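Teaching the arms to hang up the washing

Jun 28, 2024

Eckhard Engelhardt, who has lent me tools for years and regrets most of it, asked what I'd spent the winter on. I told him laundry. He has gone back to Trerdale to think about it.

The two arms now run off one power supply, after the old one died with a smell I can still taste. Oltine, as I've named the controller, has roughly 2,000 lines of code, and about half are me changing my mind. I wanted it to start with T-shirts. My family voted for whatever was in the pile. 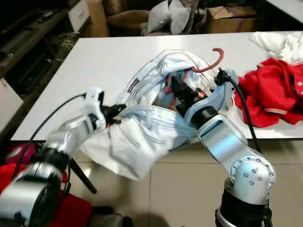
Denim versus hanger, with the red collar waiting its turn.

Jeans are awful. They fold into themselves, the waistband closes up whenever you want it open, and the grip force that suits a cotton shirt does nothing on a seam. I've raised it to 400 on the controller's own scale - don't ask me what the units are - and slowed the wrists down.

The rail is a kinder job. A hanger hook is a known colour and stays more or less the same shape, so the only real argument is over spacing.
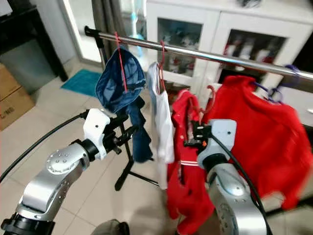
Still to do

Cable clips for both wrists. A softer pad for the fingers. Socks can wait until August.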